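La Bourse expliquée aux enfants : c'est quoi, une action ?

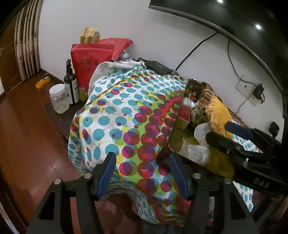 Une nappe à pois de toutes les couleurs sur une table.

Tu as déjà entendu à la radio « la Bourse a baissé » ? Et personne à la maison pour t'expliquer ? Bon. On y va, vite fait.

Une entreprise, ça coûte cher

Imagine Gostis, une fabrique de goûters. Elle veut un nouveau four. Un énorme. Prix : 697 pièces d'or (on compte en pièces d'or, c'est plus joli). Problème, dans la caisse il y en a 389. Pas assez.

Deux solutions. Emprunter à la banque — il faudra rendre, avec un petit supplément, les intérêts. Ou alors vendre des morceaux de l'entreprise.

Des morceaux ?

Oui. Pas une brique ni une poignée de porte, hein. Un morceau de papier (aujourd'hui c'est dans un ordinateur) qui dit : « une petite part de Gostis est à toi ». Ce morceau s'appelle une action. Celui qui l'achète, c'est un actionnaire. Si Gostis gagne de l'argent, elle peut en donner un peu à ses actionnaires. Ça, c'est le dividende. Elle n'est pas obligée. Certaines années, rien du tout.

Et la Bourse alors ?

Un marché. Comme celui des légumes, sauf qu'on y échange des actions. Avant, les gens criaient dans une grande salle. Maintenant ce sont surtout des ordinateurs, beaucoup plus rapides et beaucoup moins bruyants. Des entreprises très connues y sont, par exemple Saab, en Suède, qui construit des avions.

Pourquoi le prix bouge tout le temps ?

Disons qu'une action Gostis vaut 7 pièces. En octobre, la fabrique invente un biscuit, tout le monde en parle. Beaucoup de gens veulent l'action, peu veulent la vendre — le prix monte. Puis une rivale, Parkwood, sort un biscuit meilleur et moins cher. Aïe. Les gens vendent leur Gostis, le prix redescent. C'est l'offre et la demande. Pareil que les cartes à échanger dans la cour : la rare vaut cher, celle que tout le monde a en double, presque rien.

Est-ce qu'on peut perdre ?

Oui ! Tu achètes à 7, ça tombe à 3, tu vends : tu as perdu 4 pièces. Et si l'entreprise fait faillite, l'action peut ne plus rien valoir. Zéro. C'est pour ça que les grands prudents achètent plusieurs actions différentes. Un peu de biscuits, un peu de vélos, un peu d'autre chose. Et ils n'y mettent pas l'argent des courses.

Les mots a retenir

Action : petite part d'une entreprise.
Actionnaire : celui ou celle qui en possède.
Dividende : argent versé parfois aux actionnaires.
Cours : le prix de l'action à un moment donné.
Faillite : l'entreprise ne peut plus payer ce qu'elle doit.

À toi de calculer

Skodel fabrique des trottinettes. Son action vaut 5 pièces. Tu as 65 pièces. Combien d'actions peux-tu acheter ? Et si le cours monte à 6, combien vaut le tout ?

Réponses : 13 actions, et 78 pièces.

Fiche mise en ligne le 11/8/22. La prochaine parlera de la banque et de la tirelire.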